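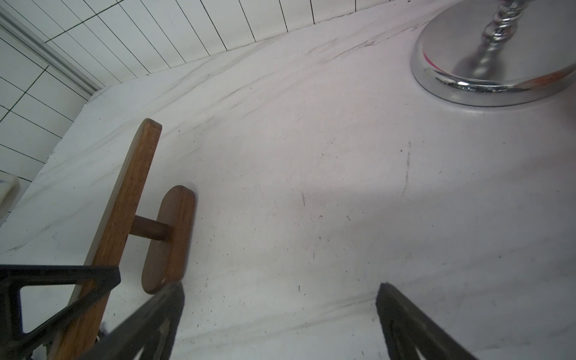
Un soporte de madera sobre la encimera, junto a la pared de azulejos blancos.

Leer en diciembre, cuando la casa se llena

Por Florencia Salinas

Cada año, al acercarse el invierno, recibo la misma pregunta de los lectores de esta revista: qué libro conviene empezar cuando queda poco tiempo y mucha visita. Durante años contesté con una lista. Este año quise contestar con una costumbre que conocí en Atumstead, el pueblo donde vivo desde que dejé mi país y donde aprendí a leer novelas en un idioma que no era el de mi madre.

La costumbre es sencilla. Un grupo de vecinos elige una novela larga y la lee en voz alta durante las noches de diciembre, cada vez en una casa diferente. No hay examen ni debate obligatorio. Quien llega tarde escucha desde donde puede, y quien se duerme recibe al día siguiente un resumen, casi siempre injusto con los personajes secundarios.

La primera vez leímos «La herencia de Gundwood», una saga familiar en tres tomos que suma 2.013 páginas. Yo tenía miedo de mi pronunciación. Me tocó un capítulo de cartas comerciales, muy seco, y lo leí con tanta lentitud que los demás empezaron a encontrarle humor. Desde entonces me dan siempre las cartas.

Fidel Montecinos lleva la librería Ibarra, en la calle que baja al río, y es quien propone los títulos. «Una novela para leer en voz alta necesita diálogos y necesita comida», me explicó mientras ordenaba el escaparate. «Si los personajes no cenan nunca, el público se cansa». Le pregunté por los premios del otoño y movió la cabeza. Los vende con gusto, pero opina que muchos están escritos para leerse en silencio y deprisa.

Para este año la elección es «El invierno de los faroleros», que publicó la pequeña editorial Giroler con una tirada de 2.000 ejemplares. Tiene 179 capítulos muy cortos, algunos de media página. La historia sigue a dos hermanas que heredan el oficio de encender las luces de un puerto y que no se hablan desde hace mucho tiempo. El comienzo es difícil, con demasiados nombres. A partir del entierro del padre, el libro encuentra su paso y ya no lo pierde.

A quien quiera probarlo en su casa le daría pocos consejos. Conviene que el lector se cambie cada dos capítulos, porque la voz se cansa antes que la atención. A los niños se les puede dar un personaje fijo; lo defienden con mucha seriedad. Las descripciones largas se pueden saltar, aunque Fidel no está de acuerdo y todavía discutimos sobre ello.

La novela de Giroler se encuentra en Ibarra y también por encargo. Nosotros empezamos la primera noche de diciembre, en mi casa, y me han vuelto a dar las cartas.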